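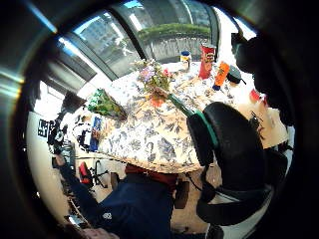 The Drallar Rhyming Pocket Book
Second edition, spiral bound, 128 pages
$11
In stock

I made the first Drallar because I was sick of rhyming dictionaries that list words by how they're spelled. You look up "rough" and get sent off to a page with "dough" on it, and then you're sitting there with a half-finished birthday verse wondering if you've been saying one of them wrong your whole life. So mine goes by sound. You say your word out loud, you listen to the last vowel, and you flip to that tab. That's the whole system (well, nearly, see the bit about two-syllable words further down).

The book is split into 44 sound groups, and every group starts with the short, plain words first. I did this on purpose! Most of us writing a song or a toast want "light" and "kite" long before we want "stalactite," and I got tired of wading through minerals to find a word a person would say at dinner. The longer ones are still there, at the bottom of each group, in slightly smaller type.

What changed in the second edition

The near rhymes have their own column now. In the first edition I mixed them in with the true rhymes and marked them with a little star, and the star was so small that half of you thought it was a printing flaw. Now they sit on the outside edge of the page in gray, so "home" has "foam" and "comb" in the main list, and "bone" and "stone" out to the side where you can take them or leave them.

I also put in a misspellings index at the back. If you look for "rythm" or "recieve" it sends you to the right spelling and the right sound group in one step. I started that list from my own typos, which gave me a very healthy head start, and then readers kept mailing me theirs. I still get "definately" more than anything else.

The two-syllable words gave me the most trouble. "Butter" and "mutter" rhyme on both syllables, and the first edition only looked at the last one, so you'd get "butter" in with "doctor," and no. There are now 49 double-rhyme lists in a section of their own, right after the last single sound. If your line ends on a soft syllable, start there.

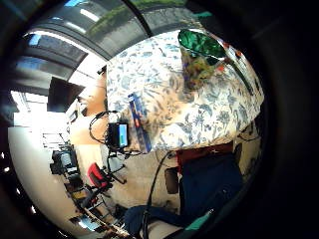 Chin-lung Wu wrote in to ask why "bath" and "path" are together when plenty of English speakers say them with a different vowel from the one in "math," and could the next printing show both. Fair point, and I went back and forth on it for weeks. The book follows general American speech, which is how I talk, so all three land in the same group. What I did do is add a small B next to words that shift in British speech, and there's a page near the front that tells you where they go. It won't cover every accent. If you and your singer disagree about "aunt," go with the singer.

Which version should I get?

The spiral one on this page lies flat, and I'd pick it for a desk or a music stand. There's also the Lerkomness edition, same words, stitched binding, a bit heavier paper, and it costs more. People buy that one as a gift mostly. Don't get it if you write in the margins with a marker, I've tried and it goes straight through, heavier paper or not.

If you want definitions too, this isn't the right book. I left them out so it would fit in a coat pocket, and for those I use the Clillalden Desk Dictionary, which I also carry and which is a brick.

Details

Size: fits a coat pocket, a tight squeeze in jeans
Binding: plastic spiral, black
Cover: wipeable card
Tabs: one per vowel sound, printed on the page edge
Printed by: Fu
Misspellings index: yes, back of book

Orders go out in the morning if they reach me before 9 a.m., otherwise the next working day. If a page comes loose, send me a note and I'll mail you another copy, you can keep the old one for the car.

Known mistakes so far: "sword" is missing from the "board" list, and "colonel" is filed with "journal" in the double rhymes, which I'm leaving in because I think it's close enough. Found another? Use the contact form and put the page number in the subject line, please.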